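Hurnby Robotics Club: Questions We Get a Lot
Last updated 9 Sep 2021
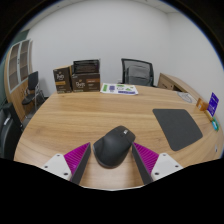

Do I need to know how to code before I join?

Most new members have never written a line of it, and that's fine! We start everybody on short practice programs in the first few meetings, and you can borrow the club's notes to read at home. If you'd rather stay on the building side for your whole first year, there's plenty to do over there too.

Who can be a member?

Anyone in high school, plus eighth graders who have a signed form from a parent. You don't have to go to any particular school. We have homeschooled members and a few who come over from the next county (hello, carpool people!).

When and where do you meet?

Twice a week after school in the back half of the Hurnby community building, upstairs. The stairs are past the front desk on the left. If the elevator is out, call up from the desk and one of us will come down and take you through the other side. We go until 6:30, and during the weeks before a competition the room stays open an hour longer.

What does it cost?

Dues are $30 for the year. That covers your shirt, your parts drawer and your share of the snacks. Travel to the November meet is separate and depends on how many cars we can fill. If dues are a problem, write to us and we'll sort it out quietly. We do this every year and it's no big deal.

What is the Lallimus project?

Our big one! Lallimus is the pick-and-place project we've been building on since last fall. The goal is a machine that can pick up ordinary desk things and put them down where you asked. We began with foam blocks, which are very forgiving, and moved on to things with odd shapes. A computer mouse is a great test object, by the way. It's wide at the palm end, narrower at the buttons, and curved pretty much everywhere, so you have to think hard about where the fingers should go.

Why do you spend so much time on the hand-held gripper?

Because people are quick learners and motors are expensive. Holding the gripper yourself teaches you a lot about a good approach: how wide to open, what angle to come in from, when to slow down. We want every new member to spend a couple of evenings on it before touching the arm code. You'll be surprised how picky you get about a quarter inch.

What is the Givemetti Challenge?

It's the regional student contest we enter each November. Every team gets a table of objects and a list, and you score by moving the right things to the right spots. Last year there were 11 teams and we scored 1232 points, our best total so far - and we had a dead battery in the second round, so we know there's more in there. Rules for this season are posted on the wall by the door. Read section 2 carefully, because the part on restarts has changed.

Do all members go to the contest?

Everyone is welcome to come along and cheer. The drive team is smaller, and we pick it in October by having people run practice tables. First-year members make it on more often than you'd think.

What should I bring?

A notebook, closed-toe shoes, and a laptop if you have one. We have loaners. Please label your charger. PLEASE label your charger.

Can I work on my own project?

Sure, once your part of the team job is done for the week. Past side projects include a plant waterer, a page turner, and a drum machine that was much too loud for the building. Mavromatis, our older wheeled robot, is also free for anyone who wants to experiment. The left wheel sticks a little, so check it before you blame your code.

Can parents stay and watch?

Of course, and you'll probably get handed a screwdriver. Parents who want to help on a regular basis need to fill out the building's helper form first, and you can pick that up at the front desk.

I missed the first meeting. Is it too late?

Come anyway! We take new members right up to the contest and again after winter break. Email us the day before so we can set up a drawer for you, and eat something first - the snacks go fast.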